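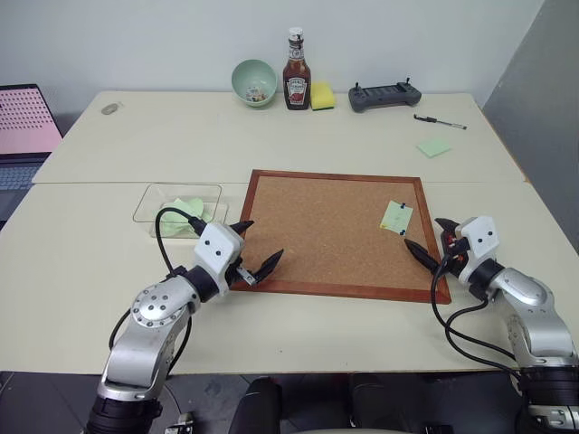
The Cork Board Years

I have owned a cork board for most of my adult life and have used it correctly for maybe a month of that. The rest of the time it has been a sort of vertical junk drawer. Takeout menus from places that closed. A key to something. A ticket stub from a concert I didn't enjoy, pinned up so I'd remember having gone.

So this June, in a fit of self-improvement that I blame on the weather, I took everything down and started over with one note. A single yellowish-green sticky note near the top right corner, held on with two dark blue push pins. Yes, I know sticky notes come with their own glue. I also know how long that glue lasts on cork. I have swept up a whole year of good intentions from behind a radiator, including one that said RENEW PASSPORT, which I found four months after it would have been useful.

Two pins, then. One at the top edge and one at the bottom. My friend Marianna thinks this is excessive and says one pin is what a normal person would use. One pin gives you a note that curls up from the bottom like a stale sandwich. It also spins. You walk past with a laundry basket and the breeze turns your dentist appointment sideways, and after that you read it with your head tilted for three weeks instead of fixing it. I've lived that life.

The old notes went into a clear plastic container, where they are now a pale green heap of crumple. I had planned to recycle them right away. Then I made the mistake of uncrumpling one, and it was a decent soup recipe with the last ingredient missing, so now I feel obliged to go through the whole box. This is how people end up on television with newspapers stacked to the ceiling.

What I learned from the first handful:

I write "call Bartosz" a lot. I don't know if I called Bartosz. He's still speaking to me, so I must have gotten through at some point.

I once wrote "226" and nothing else. It isn't a house number I recognize, or a price, or the channel for anything. I stood in the hall and said it out loud a few times in case that helped.

"Ask about the Lawal." I believe this was a lamp. We did not get the lamp.

"NOT the blue one." Underlined twice. Whatever it was, I hope I listened.

There are more, and I'll get to them, and you'll be spared the details unless one of them explains 226.

Now for the table, which has been pulled into all this. It's cream-colored, in two sections pushed together, with a seam running across the middle. I've decided the seam is a border. The near section is for the board and whatever I'm sorting. The far section, up against the wall, is for everything that hasn't found its place yet, and at the moment that means a mint-green bowl with a few little colorful odds and ends in it, a bottle of Heinz ketchup, and a sponge.

I'd like to defend the ketchup, but I've got nothing. It came out for lunch and was granted residency. The sponge at least has a job, the yellow kind with the green scrubby layer, because the table shows everything. If you are thinking about buying a cream table, picture the darkest coffee you drink and then picture your elbow. I spent 200 dollars on mine secondhand and have probably spent that again in sponges.

The bowl is the real problem. Any bowl you leave on a flat surface will collect things, and the prettier it is the faster it happens. Marianna calls hers the Trellosis, a word she swears is a medical term for the slow buildup of objects in a dish, and which I've looked up and can report is nothing of the kind. Hers had 9 hair ties in it last time I visited and she doesn't have enough hair for two.

Back to the board. I had a plan to hang it right away. It's square, plain light brown cork with a reddish-brown wooden frame, and I had the wall picked out and everything. Then I laid it on the table to think about spacing, and I've found I like it better lying down. I can lean over it and move things without dropping a pin behind the baseboard. It's sitting a little crooked and I keep straightening it, and then I bump it with my hip and it goes back to the angle it apparently prefers.

The flaw, which Bartosz pointed out by phone (so I did call him, or he called me), is that a cork board lying flat on a table is a placemat. He's not wrong. I've already caught myself looking for somewhere to set down a mug.

My rules for the new era, which I'm putting here so somebody can hold me to them: nothing goes up without two pins. Nothing stays up after it's done. No menus. If a note has only a number on it, the number has to come with at least one word.

I was going to add a color system, and got as far as pricing out other shades of sticky note before I remembered the color system of two summers ago, where pink meant urgent until I ran out of the others and everything was pink.

The hooks for hanging it are in the hall drawer. I should probably write that down.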